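Bulk Diesel and Lubricants: Frequently Asked Questions

The answers on this page apply to commercial and municipal accounts supplied by Pruko from the Wiststead terminal. Accounts served from the Bagheri depot follow the same ordering rules but have their own delivery schedule, which is sent to the account contact each July.

Ordering

Who may place an order?
Orders are accepted from any person listed as an authorized buyer on the account. To add or remove a buyer, the account holder must send a signed change form to the customer accounts office. Changes made by telephone are not accepted.

What is the minimum delivery?
The minimum for a single diesel delivery is 152 gallons per stop. Smaller amounts may be collected at the Wiststead terminal in approved containers during counter hours. There is no minimum for packaged lubricants when they are added to a diesel order.

How is the price set?
The price on the invoice is the posted terminal price on the day of loading, plus the delivery rate for your zone and any taxes that apply. Customers on a fixed-price agreement pay the contract price up to the volume stated in the agreement. Any volume above that is billed at the posted price.

Can an order be canceled?
An order may be canceled at no charge until the truck has been loaded. After loading, a return fee applies – the current fee is listed on the rate sheet.

Online accounts and tank readings

What can I see in my online account?
Authorized buyers can view open orders, delivery tickets, invoices and, for tanks fitted with a Drarkar gauge, the most recent level reading. Delivery tickets normally appear by noon on the next business day. 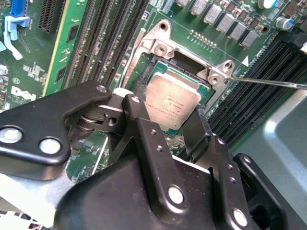
CPU socket on a green server motherboard.

How often is the tank level updated?
Gauges report twice a day under normal conditions. If the level falls below 20 percent, the reading is sent every hour until the tank is filled. A reading that has not changed for a full day of normal use should be checked by hand with a gauge stick and reported to us.

Does a low reading create an order automatically?
Only for accounts enrolled in scheduled refill. All other customers receive a notice by e-mail and must place the order themselves.

What happens if the online system is unavailable?
Deliveries continue as planned. Drivers carry printed tickets, and orders can be placed by telephone with the dispatch desk. Tank readings taken while the system is unavailable are kept by the gauge and posted later.

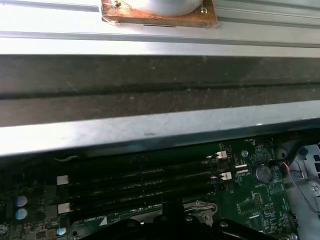 Inside an open computer chassis, viewed from above.

Delivery

Does someone have to be present?
A site representative must be present for the first delivery to any tank. Later deliveries may be made unattended if a site release is on file and the fill point is clearly marked with the product name and the safe fill level.

What access does the truck need?
The driver needs a firm, level place to stop within some 35 yards of the fill point. Gates must be unlocked and the fill pipe must be free of snow, vehicles and stored goods. If the driver cannot reach the tank safely, the delivery will be rescheduled and a second trip charge may be added.

Why was my tank not filled to the top?
Diesel expands as it warms, and space must be left in the tank to allow for this. Drivers stop at the safe fill level marked on the tank, even when the order was for a larger volume. You are billed only for the gallons shown on the meter ticket.

Fuel quality and storage

How long can diesel be stored?
Diesel kept in a clean, sealed tank should be tested after six months and at regular intervals after that. Standby generator tanks need particular attention, as the same fuel may remain in them for a long time. We recommend drawing a sample from the bottom of the tank as well as from the middle.

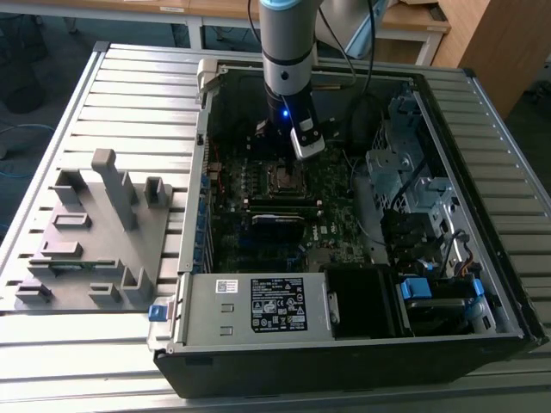 Water found in the bottom sample should be drained before the next delivery. If it returns, the fill cap, vent and gasket should be inspected for leaks. Dark or cloudy fuel should not be used until it has been tested.

When does winter blend begin?
The terminal changes to winter blend in stages each fall, and the grade is printed on your delivery ticket. Customers holding more than 254 gallons of summer fuel at the time of the change may ask the technical desk whether an additive is needed. Additives must be mixed in before the fuel becomes cold and cloudy.

May different lubricants be mixed?
No. Use a separate, labeled pump and container for each product. Safety data sheets are supplied with the first order and can be requested again at any time.

Billing and contacts

When is payment due?
Terms are stated on the invoice. Questions about a charge should be sent in writing with the ticket number. Please pay the undisputed part of the invoice by the due date.

Whom should I contact?
For account changes and billing, write to Azadeh Shojaei, Customer Accounts, at the Wiststead office. For orders and delivery times, call the dispatch desk. The desk opens at 6 a.m. on Monday and at 7 a.m. on other business days.

To report a spill, call the emergency number on your delivery ticket at any hour. Do not use e-mail or the online account for this purpose.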